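Varevum Community Help > Health Rooms and First Aid Supplies > Storage and Packing

Fabric supply bags with straps: cotton swabs crushed, straps tangled

Posted by Stuken Day Center, Front Office
7 May 2019

Our center keeps its first aid supplies in soft fabric bags, which are stored on open shelves in the health room and carried to the activity rooms when needed. The bags have long straps. Each bag holds gauze, tape, a packet of medical cotton swabs and a small number of flat boxed items.

Two problems have been reported by staff. The first is that the plastic packages of swabs are found bent or split at the bottom of the bag when the contents are next checked. The second is that the straps become wound around the items inside, so that a person reaching for one thing pulls out several. We have asked staff to pack with more care, and the result has not improved.

We would prefer to keep the present bags, as they were purchased recently and the budget for the year has been assigned. We would be grateful for advice on the order of packing, on what should be done with the straps, and on whether the swabs should remain in their original package. Guidance on washing the bags would also be welcome. The label in ours has faded and can no longer be read.

Marked as helpful by 30 members

Chuensuk Residents' Association

We use hard plastic boxes with a hinged lid and have not had this difficulty. They can be wiped clean and stacked. It is recommended that the center consider boxes when funds allow.

Reply from Stuken Day Center, Front Office
Thank you. Boxes were considered last year and were found too heavy for the staff who carry supplies between floors. We will keep the suggestion on file.

Doltar Parish Hall, Supplies Desk

The hall has used fabric bags for its first aid supplies for several years, and the following practice is offered for your consideration.

Clear a table before packing begins. A bag packed on the lap or directly on the shelf will nearly always be packed in the wrong order, as whatever is closest to hand goes in first. Set all of the contents out flat on the table with the labels facing up, and check dates at this stage. Items that are past date should be placed on a separate tray and should not go back on the table.

Flat, firm items go in first, upright against the back of the bag. They give the fabric something to lean on. Gauze and tape follow in front of them. The swabs are placed last, near the top. If they go in first they will carry the weight of everything else, and we believe this is the cause of the splitting you describe.

Swabs should remain in the package in which they were sold. If the package is large, do not divide it among several bags by hand. It is better to buy smaller packages. Our desk formerly purchased swabs in packs of 300 and found that most were discarded after the package had been left open. We now purchase packs of 65, and there is considerably less waste.

The straps should be laid out straight on the table before anything is placed in the bag. Bring them together, run the hand down them to remove any twist, and keep them outside the opening during the whole of the packing. When the bag has been closed, fold the straps flat and hold them with a cloth tie. A rubber band may be used in the meantime, although it marks the fabric if left for a long period. Straps must never be pushed into the bag to tidy them away.

Pale green material, fine diagonal texture; green straps beside a package of cotton swabs on a gray marbled tabletop.
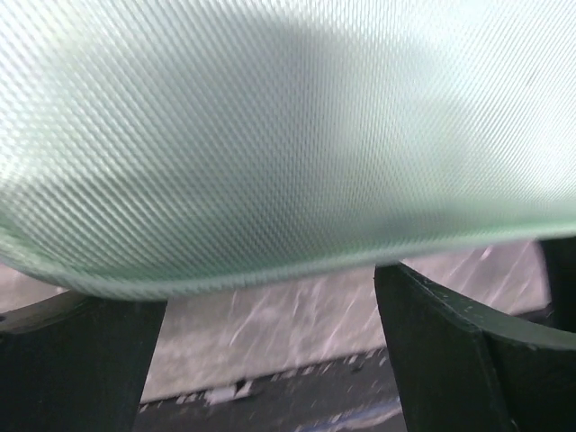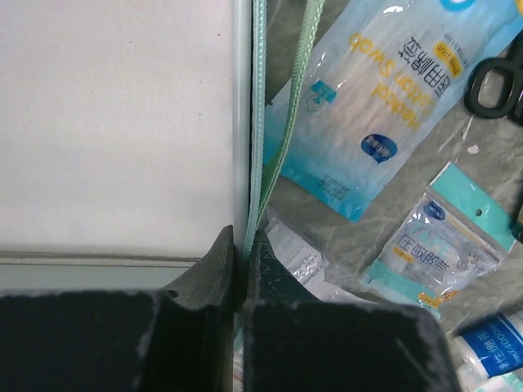 With regard to washing, empty the bag completely, turn it inside out and shake it over a waste bin. Where the label cannot be read, a cool hand wash with mild soap is the safer course. Textured fabric holds soap longer than smooth fabric does, and the hall rinses such items twice. Dry the bag by hanging it from the bottom seam with the straps loose. It should be fully dry before any supplies are returned to it, including along the seams, where dampness is easily missed.

A written list of contents should be kept with each bag. Ours is a single card placed at the front, and the person who removes an item marks it on the card. Bags are checked every 2 months.

Reply from Stuken Day Center, Front Office
This is most useful. The swabs have indeed been going in first. The packing order will be posted in the health room this week, and the cloth ties have been requested. May we ask whether the card is laminated?

Reply from Doltar Parish Hall, Supplies Desk
It is plain card. It is replaced at each check, and the old one is kept in the supplies folder until the next order has been placed.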